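How to Run a Shelf-Picking Demo at an Open Day

I've run this demo 4 times now, and the last one at Walley in March was the first I'd call smooth, so I'm writing down the steps while I remember them.

1. Pick one task and stick to it. Ours is restocking: take a tube out of a basket, put it in a display stand. Visitors get it in seconds!

2. Have a person do the whole thing by hand first. Harish Shukla shows people the human version before anyone looks at the Drestusik arm (kids love shouting out which slot comes next).

3. Keep your free hand flat on something - the basket, the shelf edge, whatever is close. It steadies you, and it gives you a nice clear start position to talk about when you get to the arm.

4. Grip near the cap and go slowly. Slower than that. Anil Unnithan told me I was still too fast after 63 practice picks, and he was right.

5. Let visitors have a go. Eight at a time is plenty in a store aisle.

6. Save the arm for last and leave time for questions. You'll get "can it drop things?" every single round. Yes, it can, so let people see it miss.

Now the hand part, which is what most people email me about:
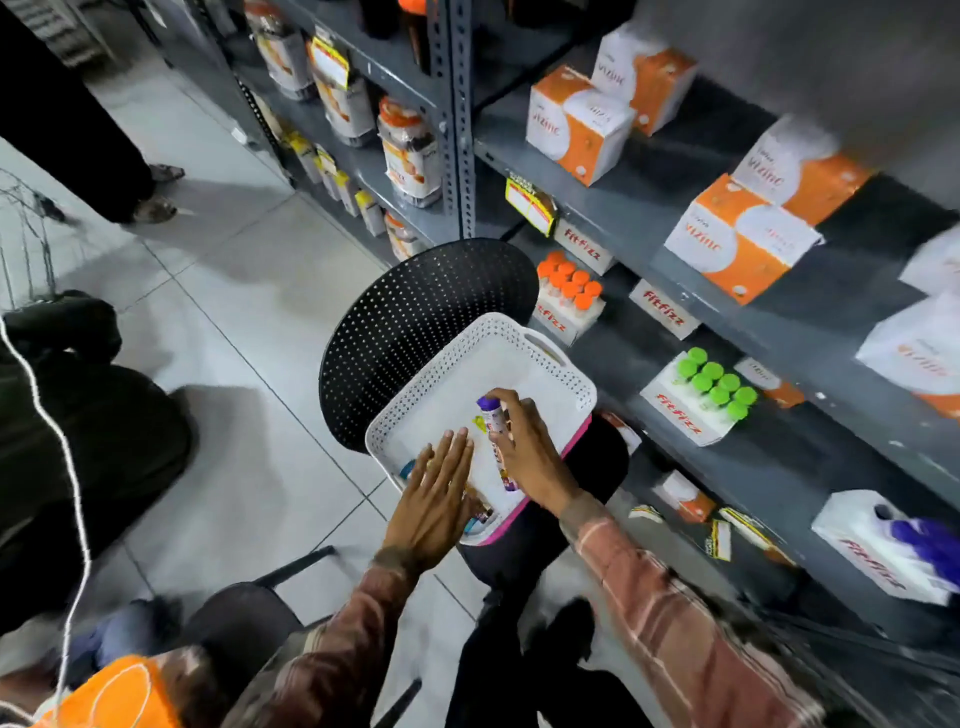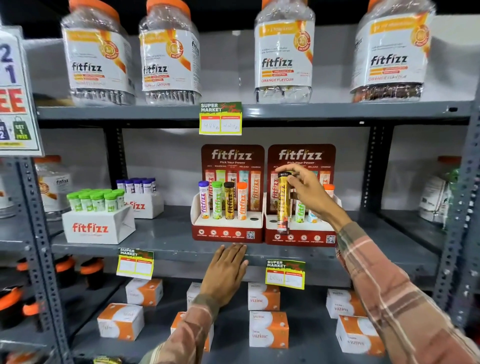 Picking by hand: a purple-capped tube at the basket (first photo) and a gold one at the display stand (second).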